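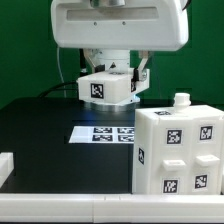 Fig. 1. White block, marker on the front face. Printed sheet with four markers on the table.

Course > Packaging and Labels > Handout 5

Marked boxes, notes for Saturday, May 10, 2025
T. Tveit

Marker goes on a flat face. Square to the edge, no wrinkles. Side markers get read at a steep angle so print them clean, good contrast.

Surface: white stock, satin finish. Glare is the main headache. Tilt the peice, look again, then stick.
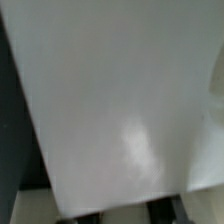 Divided boxes

Two open compartments, thick walls, one divider. Small marker on the front, keep it clear of the rim. Write the box name in the log (Orier, Royer) before you put anything in.
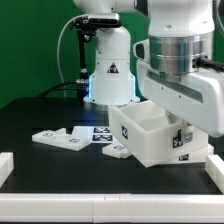

Then the log sheet, one line per box, initials at the end. Hand in to Ingegerd Bråten, room 28. Missing intials = sheet comes back.

Read pp. 21 to 28 for next time.

Schedule | Handouts | Readings | Contact
© Clovlow course office | Back to top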